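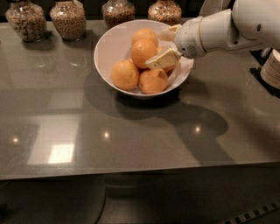 Data and Documentation

Tuhumury Valley Rain Gauge Archive: README

Purpose of this file

This file describes the contents, structure and known limits of the Tuhumury Valley Rain Gauge Archive. It should be read before any of the tables are used in analysis, planning or public reporting. The archive is maintained by the Brostholm Weather Records Office. It contains past observations only and must not be used as a source of current warnings.

Coverage

The archive holds rainfall readings from 38 gauges in three districts: Brostholm, Jirklow and Treteo. Of these, 30 are automatic tipping-bucket gauges and 8 are manual gauges read once a day at 9:00 a.m. local standard time. Daylight saving time is not applied anywhere in the archive.

Most of the manual gauges are in Jirklow, where the upper valley has poor radio coverage. Their readings are sent in on paper at the end of each month and typed in by office staff. Entries for the most recent month may therefore be missing when a new version is released.

Files

stations.csv — one row per gauge, with station code, district, elevation in feet, gauge type and opening month.

daily.csv — daily totals in inches for all gauges. The date given is the date on which the 24-hour period ended.

hourly.csv — hourly totals in inches, automatic gauges only.

events.csv — 2,793 heavy rain events, each with a start time, end time, total depth and peak hourly rate.

flags.txt — the key to the quality flags used in the other files.

Definition of an event

An event begins with the first hour in which a gauge records 0.30 inches or more. It ends when six hours in a row pass with less than 0.02 inches in each. Events are listed by gauge, so a single storm that crosses the valley will normally appear several times. Users who need storm counts must group the entries themselves.

Quality flags

Every reading carries one flag. G means the reading passed all checks. S means it is suspect, usually after comparison with the nearest gauges. E means the value has been estimated. M means the reading is missing; the value field is left blank and should not be read as zero.

Hail can block the funnel of an automatic gauge and delay the recorded rain by several hours. Where this has been confirmed by a site visit, the hourly values are flagged S and the daily total is kept.

Known issues

The Treteo Bridge gauge was moved uphill in March, and the old and new sites have separate station codes. The two records should not be joined without adjustment.

Snowfall is poorly measured at all unheated gauges. Winter totals in Jirklow are likely to be too low.

Use and credit

The archive may be copied and used for any lawful purpose, provided that the Brostholm Weather Records Office is credited and the version number is stated. Altered tables must be clearly marked as such.

Contact

Corrections should be addressed to Slamet Chin, Records Manager, Brostholm Weather Records Office. Please include the station code, the date and hour of the reading, and the file in which it appears. Accepted corrections are entered in the next version and listed in its change notes.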